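Voslow Tabletop: data card and notes

Voslow Tabletop is a set of first-person recordings of people doing small jobs at tables, together with the hand labels and training code we use to teach a robot arm the same jobs. It grew out of the contact-timing work in the Harahap policy, and we're really pleased to be able to put the whole thing out in one place at last.

What's in it

1597 episodes, each one a single short job from first reach to hands at rest. They fall into 12 task families: sliding, turning, lifting and putting back, wiping, stacking, pouring dry goods, opening lids and so on. The full list, with the instruction given to the wearer for each, is in tasks.csv.

Every episode folder holds:

video.mp4, the head view, colour only
hands.npz, joint positions for both hands, per video frame
contact.csv, start and end of each touch, with hand and object
note.txt, one line from the wearer, often blank

Episodes were recorded in Grollilcombe, in rooms people use every day. Surfaces include stone, wood, glass and oilcloth. We left the lighting as we found it.

Why contact timing

Most of our early failures came down to one thing. The arm would arrive in the right place and then push too early, or close on an object it hadn't quite reached. Copying hand paths made the motion look lovely and did very little for the result! So Harahap learns two things from each episode: where the hand goes, and a separate signal for when it touches and lets go. The second signal is tiny, one number per hand per frame, and it made more difference than anything else we tried.

Training runs in two stages. Stage one uses the human episodes only. Stage two adds a small number of robot demonstrations, 10 for each task family, and freezes the lower layers. You can skip stage two, but the arm will then reach with a human wrist angle, and ours doesn't bend that way.

What we found

With the contact signal switched on, the arm finished 8 out of 10 slide trials on a table it had not been trained on. With it off, the same arm on the same table managed three. Ten trials is a small test and we would love somebody to run a bigger one. Turning and stacking improved too, though less. Pouring didn't improve at all, and we don't yet know why. Our best guess is that the hand touches the cup the whole way through, so there's hardly any signal to learn from.

Slides are worth a closer look if you're new to the set. The object stays on the surface, the hand has to curl around one side of it, and the other hand often does nothing but rest on the table. We label the resting hand too. It was tempting to throw it away, and in the first version we did, but keeping it stopped the model from treating every hand on a table as a hand about to act.

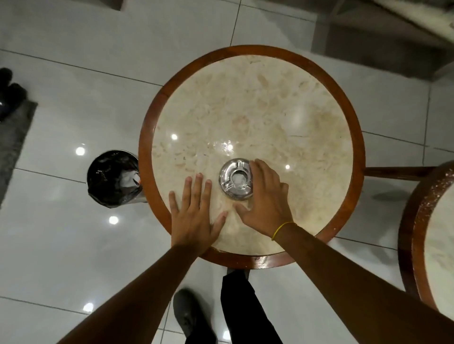
Shiny surfaces are the hard part. Polished stone and steel both throw back the ceiling lights, and the bright spots shift whenever the wearer's head moves, so a tracker that follows brightness will happily follow the wrong thing. Plitov, our labelling tool, tracks the outline of the hand first and only then looks for the object next to it. It still loses fingertips when they curl out of view. Those frames have the value -1 in hands.npz and should be masked in the loss. The loader does this by default; if you write your own, please check it, as leaving them in gives very odd thumbs.

Known problems

Left-handed wearers are badly under-represented.
Contact labels are made from video alone, so a very light touch and a near miss can look the same.
There is no depth. Heights above the table are estimates and should be treated that way.
The wiping episodes recorded in August have slightly late contact times. A fix is in the dev branch.

Getting started

Unpack the archive, set VOSLOW_ROOT to the folder, and run:

python check_set.py
python train.py --task slide --contact on

The slide family is the quickest to train and a good first run. To repeat our comparison, run it again with --contact off and leave the seed alone.

Use and care

Free for research and teaching. Wearers agreed to the release of their recordings, and sound was removed before labelling. Please don't try to work out who anyone is. If a wearer asks for an episode to come out, it goes on the list in withdrawn.txt, and the loader will skip it after your next update.

Corrections to labels are very welcome. Send the episode number, the frame and what you think the label should be.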